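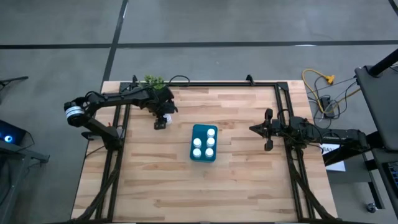
Workshop tips from a student robot project

Keeping a two-arm table tidy, safe and repeatable

These notes started as a sheet pinned up for new members of the Rurico project at the Skiltville evening class. We set up two arms at a table and teach them to handle small things, mostly bottles and trays. Very little of what goes wrong is to do with the arms. It's usually the table, the cables, the lighting or a lost cap, and most of the tips would suit any small workshop.

Before you switch on

Wipe the table first. A dry microfibre cloth is enough for a wooden top most days. If something sticky has been spilt, use a cloth wrung out in warm water with a drop of washing-up liquid, then go over it with a dry one. Don't spray anything directly on to the table while the arms are fitted. Spray the cloth, away from the bench.

Check that every clamp and bolt on the frame is tight. Put a hand on the rail and push gently. If it moves, find out which fixing is loose before doing anything else. Bolts in slotted aluminium work loose with vibration, so we go round ours on the first Tuesday session of the month with a hex key. Nip them up, don't lean on them. A stripped T-nut is a nuisance to get out.

A line of paint pen across the bolt head and on to the bracket saves a lot of time later. If the two halves of the line no longer meet, the bolt has turned.

Look at where each arm can reach, then clear that space. Mugs, phones, pencil cases and lanyards go on the side bench. Long hair is tied back and sleeves are pushed up. Coats go on the hooks.

Fixing a tray so it stays put

A tray that shifts by the width of a fingernail will spoil a whole session, and you may not see it happen. There are several ways of keeping one still.

Non-slip drawer liner, the rubbery mesh sort sold for kitchen drawers, is the cheapest. Cut it a little smaller than the tray so that no edge shows. Rinse it under the tap when it stops gripping and let it dry flat.

Double-sided tape holds better but leaves a mess on wood. If you must use it, put down a layer of masking tape first and stick to that. Old adhesive comes off with a hairdryer on low and a plastic scraper. An expired library card is good for this.

For anything that has to come off and go back in the same place, mark the corners. Put a small L of tape at two opposite corners of the tray and leave it there. Two corners are enough. With four, people start forcing the tray to fit the tape.

Pick a tray colour that stands out from the table and from whatever goes in it. White caps on a blue tray are easy for people to see as well as for cameras. White caps on pale wood are not much fun for anyone.

Small bottles and caps

Use all the same kind. Bottles that look alike on the shelf can differ in height by enough to matter, and a gripper set for one will miss or squash another. When you find a sort that works, buy spares at the same time. We bought a bag of 100 caps early on and it has been the best value thing in the cupboard.

Don't fill them with water. A little dry sand or rice will give weight to an empty bottle and stop it falling over when it's nudged. Fill them all to the same height, using a strip of card as a gauge. Seal the cap with one turn of thread tape if it keeps coming loose.

Wash new bottles before use, as they often have a slippery film on them. Warm soapy water, rinse, drain upside down overnight on a rack. Wipe the caps too. Greasy fingers make plastic slide, and students who have just had crisps should be sent to the sink.

Keep a saucer or jam jar lid on the side bench for anything dropped on the floor. It goes in there to be wiped, and doesn't go straight back in the tray.

If your tray has more slots than you need, decide before you start which ones are to be filled and write it on the session sheet. "One left out, far corner" will do, provided everyone agrees which side is far. We say far and near from the side where the keyboard is. Left and right caused arguments for most of a term.

Cables

Leave slack where the arm bends and nowhere else. Move each joint by hand through its full travel with the power off and watch the cable, not the arm. It should never go tight, and it shouldn't make a loop large enough to catch on the rail or the other gripper.

Use hook-and-loop straps in preference to zip ties. You will be undoing them. If you do use zip ties, trim them with flush cutters, as the stub left by scissors will scratch the back of your hand every time you reach past.

Extension leads should be laid where people don't walk. Unwind a lead from its reel before you draw much power through it, and don't plug one extension into another. Bright yellow leads are worth having because people step over what they notice. Any lead that does have to cross a walkway gets a rubber cover.

Label both ends of every cable. Masking tape folded over into a flag works, and so do bread bag tags, which are free and take a permanent marker well. Write the same thing on each end.

Marking the floor

Put tape on the floor for the table legs and for where people should stand. Clean the concrete first with a stiff brush and then a damp mop, and let it dry fully. Tape put down over dust lasts a day or two. Press it down with the back of a spoon, and round off the ends with scissors so the corners don't lift.

Wheeled carts need marks as well. Lock the casters, then put a short piece of tape beside each one. A monitor that is in a different place each week makes people lean in differently, and sooner or later someone leans on the frame.
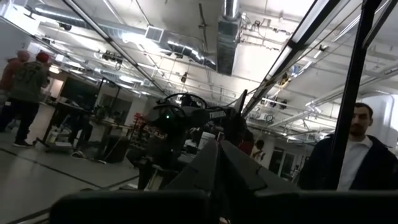

Sharing the room

Most clubs don't have a room to themselves, and other people will be getting on with their own work at the next bench. A few habits make this easier.

Say out loud when you are about to start an arm, and wait for an answer from whoever is nearest. "Moving" is enough. Say "stopped" when it has stopped. It feels silly for a week and then you stop noticing.

One person has the stop button and does nothing else. They don't type, and they don't hold a phone. Swap every twenty minutes or so, as attention goes.

Keep the workbench behind you clear enough to put a laptop down. We use shallow baking trays from the pound shop for tools in use, one to each pair of students. At the end of the session the whole baking tray goes back to the cupboard and gets emptied there. The scattered hex keys more or less stopped after we did this.

Noise from ducts and fans overhead is tiring, and it hides the small clicks that tell you something is catching. If you can't hear the arm, stand closer to it outside the tape and don't turn anything up.

Lights

Strip lights overhead give a shine on anything glossy, gripper fingers and bottle caps included. Before blaming the program for a missed cap, turn the tray a few degrees and look at it from where the camera is. A matt finish helps. Fine wet-and-dry paper, 600 grit, used with plenty of water and a light hand, takes the glare off a plastic tray without making it look scratched. Rinse off the dust and dry it well.

Leave the blinds in the same position for the whole session. Write down which lights were on. Late sun through glass doors moves across the room faster than you'd think and will undo an afternoon's careful work by four o'clock.

Looking after the grippers

Wipe the inner faces of the fingers with a barely damp cloth before each session. If there are rubber pads, look for shiny patches. A shiny pad has stopped gripping and wants a rub with a pencil eraser or changing. Change both pads together.

Never clean a gripper while the arm is powered, even if it is parked. Power off, lamp out, then hands in. Karla Barajas has this written on a card taped to the power switch, and she will make you read it aloud if she catches you.

Black fingers against black rails are hard to make out at the edge of your vision. A scrap of coloured tape on the outside of the finger helps the person watching. Keep it off the gripping face.

Plants and other odd objects

We sometimes put extra things on the table so that the arms have to work around them. Small leafy plants are fine. Real ones should be watered the day before and stood in a saucer, never watered at the table. Artificial ones need dusting, and a cold hairdryer does it in no time. Give anything of this sort its own tape mark.

Writing it down

Use an exercise book with numbered pages and a pencil on a string. Loose sheets get walked off with. Each entry should have the time, who was at the controls, which tray, how it was laid out and anything that was changed. Put down the failures in the same detail as the rest. "Dropped it" is no help to the next group. "Dropped cap while turning wrist, left arm, second go" is.

Take the same photograph of the table at the start of each session, from the same spot, before anyone touches it.

Packing up

Park the arms in their rest position before cutting the power, and keep a hand under any arm that sags when it goes off. Coil leads loosely, over and under, and hang them up. Count the hex keys back in. Bottles go in the lidded box marked Plaredent and spare caps in the tin marked Hagedorn. The names are left over from two earlier projects and we haven't relabelled them.

Sweep under the table last. Put the contents of the dustpan through a kitchen sieve before you bin it, and return any screws to the saucer.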